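Keeping anti-reflective lenses clear with hard water

Last updated: September

I have worn glasses with an anti-reflective coating for 20 years, and for most of that time I cleaned them badly. The coating is a stack of very thin layers on the surface of the lens. It shows every smear, and it wears out sooner than the lens under it. What follows is the routine I settled on after moving to a house with hard water.

The usual enemy is grit. Dust on a dry lens gets dragged across the coating by whatever you wipe it with, so the rinse comes before the cloth. I use lukewarm water. Hot water is a bad idea: the plastic expands faster than the coating, and the coating can craze into a web of fine lines.

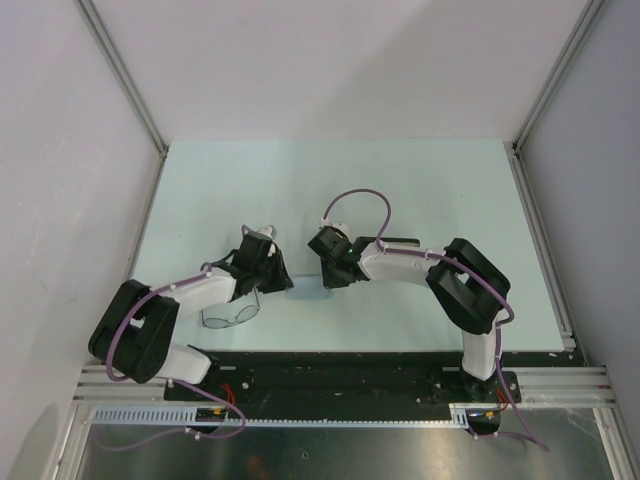
Does it matter what kind of soap you use? Plain dish soap is fine, as long as it has no lotion or added moisturizer, which leaves a film that looks like fog under a desk lamp. One small drop per lens is enough.

The rinse afterward is where my water caused trouble. Drops left to dry on the lens leave white mineral rings, and rubbing at them dry puts grit back on the coating. I tried a bottle of Cokero lens spray for a while. It cleared skin oil well and did nothing for the rings. I then switched to a final rinse with distilled water from a squeeze bottle, and the rings stopped. A jug of distilled water lasts me months.

Drying is a matter of patting first and wiping second. I hold the frame by the rim of the lens I am working on – never by the opposite temple, which bends the bridge a little each time. The nose pads get a pass with a soft toothbrush when they start to look green.
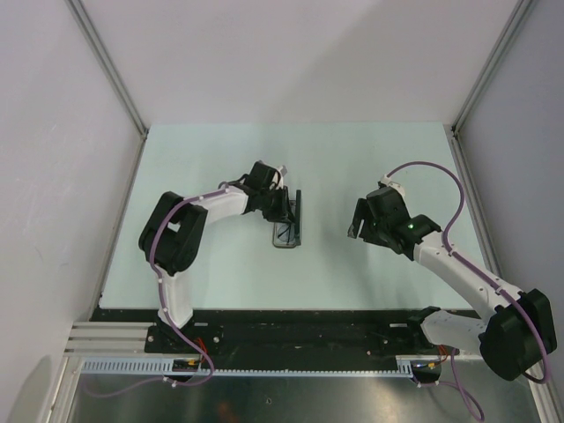 Washing the cloths

Microfiber picks up oil and holds it. A dirty cloth moves the oil from one lens to the other, and no amount of rubbing fixes that. I wash mine by hand with the same dish soap, rinse until the water runs clear, and hang them up away from the dryer. Fabric softener coats the fibers and ruins them. I lost a set of Itow cloths that way.

I rotate 3 cloths and replace them when the edges start to fray. The one I keep at work gets washed more often, as it spends its days next to a keyboard.

Next on my list is replacing the screws in the left hinge, which have started to back out again.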